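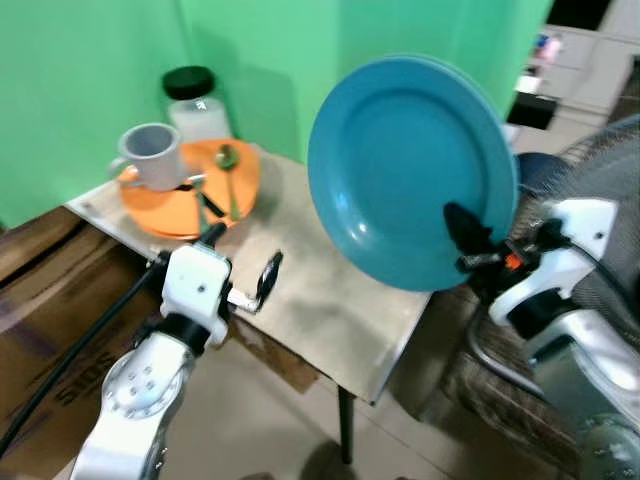
Clearing a table: what the robots got wrong so you don't have to

Print this tip | E-mail this tip

At Hollis we spent March teaching two-armed robots to clear a small table, and I have come away with better habits at my own sink. The method was simple. Svyatoslav Vakulenko trained one policy on 2000 demonstrations and another on 4000, then gave each the same plates, mug and cutlery. Doubling the pile moved full clears from 10 percent to 65, a figure I also quote to my children about practice.

Most failures came down to order. Tips that carried over:

Take a plate by the rim and tip it up on edge before you move it. A flat grab from above slides.
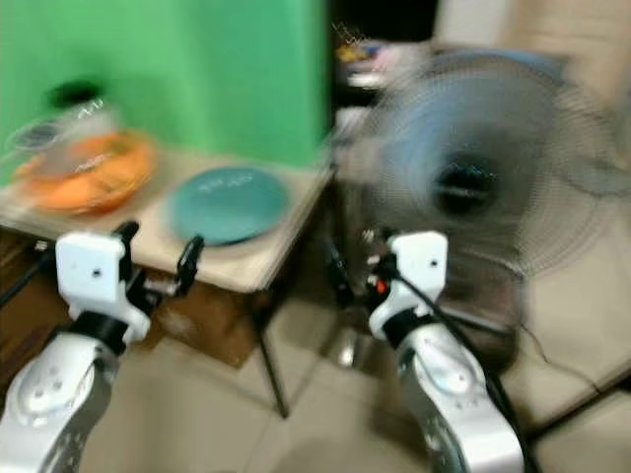

Move the plate with nothing on it first. A mug riding on a plate is a second job pretending to be part of the first.

Lift spoons off one at a time – by the handle, if you have the choice. The smaller policy never learned this. Neither has my husband.

Leave jars for last, lids on.

Lejla Radonjić

Comments (3)

Flonard: Was the 65 on plates it had seen in training?

Lejla Radonjić: Yes. New plates are the next round, and I'm not hopeful.

Kidum: Tried the rim thing with my good platter. Still have the platter.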